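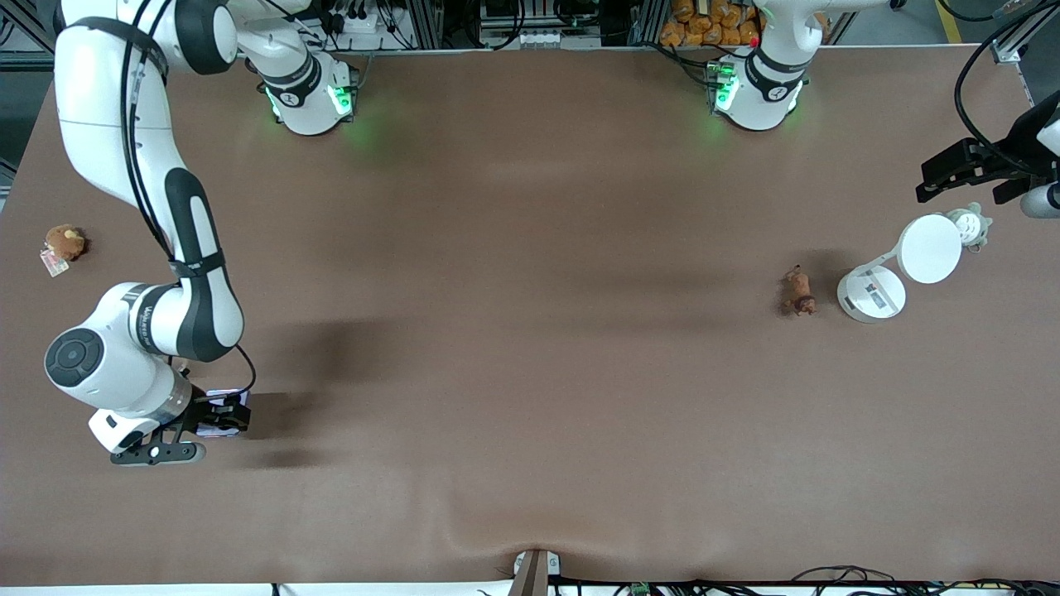 The lamp on the brown table, with the little horse (or dog, opinions differ) next to it.

Devetti Desk Lamp in White: Six Months In

I've bought a lot of desk lamps over the years and most of them ended up in the closet. This one stays! I picked up the white Devetti at the Baird store in March, mostly on looks, and I've gotten so fond of it that I went back for a second one for my sister's sewing corner.

Setup took me 4 minutes, and that includes hunting for the scissors. There's no app and no remote, just a button that cycles through 6 brightness levels. The lowest is soft enough for late-evening reading and the highest is great for small fussy jobs like threading needles, gluing, or sewing an ear back on a stuffed animal (we get a lot of those in this house). The light is even, and I don't get that harsh bright ring in the middle that my old Cloltow used to throw on everything.

The white is a good plain white, too. It looks lovely against a brown tabletop, and it doesn't hog the room, so there's still space for the kids' animals to stand around it.

Two gripes. The cord is short, so I needed an extension to reach my outlet. And the button clicks loudly, enough that I've woken a napping toddler with it twice. The base could be a touch heavier as well, though mine has never tipped over.

I wrote to Devetti about the cord and got a friendly reply the same afternoon. They said a longer one is coming as a spare part, model 826, and I'll be ordering it as soon as it shows up.

Would I buy it again? I already did, so yes. If you do crafts, homework or repairs at a table, give it a try.

Reviewed by Annag Tosh
Rating: 4 out of 5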